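Two-arm table cell keeps drifting after I tighten the bases – what order do you set yours up in?

Posted in Workshop Help > Small robots and benches
5th April

Kulstead_bench

Hi all, hoping someone with more patience than me has been through this. I look after a two-arm cell at our makerspace, the sort with one black arm on each side of a wooden table and an aluminium extrusion frame laid out on top to mark the work area. We use it for table-clearing jobs, so cups, bowls, spoons, that kind of thing.

Since I moved the table in March the left arm has been landing low. It's fine over the bowl, but with anything tall I'm nervous every time it comes down. The right arm is spot on in the mornings and then wanders a bit to one side by the afternoon. I've re-homed both of them more times than I can remember, and I've tightened the base clamps until my wrist hurt. It comes good for an hour or so and then off it goes again.

Our log says 738 runs since the last proper calibration, which I know is a lot, don't shout at me. Controllers are the Nerkaris ones, both on the same firmware. Do I redo the lot from scratch, or is there a sensible order to check things in? I've no idea whether the frame is supposed to be the reference or the table edge, because the person who built it has moved away and the notes stop halfway down a page.

3 replies

Mudisex

Re-home it with the power off first, then on. Worked for mine.

ellis_lane_robots

You don't have to start from scratch, but do stop tightening those clamps! I did the same for weeks. Butcher block gives a little under a clamp, and if you crank one side down the whole base leans. On our own cell I had the left one done up so hard there was a dent in the wood, and the arm was coming in low exactly like yours.

I go by the frame, always. The table edge on ours isn't even straight. So loosen both bases, square the frame to itself by measuring corner to corner both ways, fix it down, and only then set the arms from it. If the diagonals don't match, leave the arms alone until they do.

After that, look at the cables. An arm that's right in the morning and wrong by the afternoon sounds to me like a loom tugging on something as the ties creep. Ours go in big loops over the top of the left arm, and the right one has a stand behind it for its mount and wiring. I like plenty of slack at every joint. Move the arm by hand through its whole reach with the motors off and watch for the moment a loop goes tight – you'll feel it before you see it.

Then I do the height check with real things on the table, because the flat calibration plate never showed me the fault. A clear cup under the left gripper, a bowl further up, and a few spoons with different coloured handles at odd angles so I can call out which one I want it to go for.

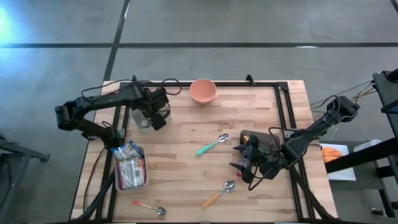 My order, for what it's worth

1. Motors off, bases loosened, frame squared and fixed.
2. Bases done up by hand, then a quarter turn with the key and no more.
3. Cables checked through the full reach, both arms.
4. Home the left arm, then the right. I do them one at a time with the other parked well back.
5. Left gripper down over the cup at the slowest speed, thumb on the stop button.
6. Right gripper down to something low and flat near its own side of the table.
7. Spoons last. They're the fussiest, and if the height is out by a hair the fingers either scrape the wood or shut on nothing.
8. 39 slow runs before I let it go at normal speed. No science in that number, it's what fits in before lunch.

Write the offsets down on paper as well. I lost mine in an update and had to do the whole thing again the next day, which did not put me in a good mood.

Kulstead_bench

Brilliant, thank you, that's far more than I hoped for. I measured the diagonals tonight and they don't match, so there's my weekend gone. I'll also back the left clamp off and have a look for dents (I'm fairly sure I'll find one).

Do you redo the homing if you only move a cable tie, or can I get away with the cup check?

ellis_lane_robots

Cup check's fine for a tie. If you've had a connector out, home that arm again.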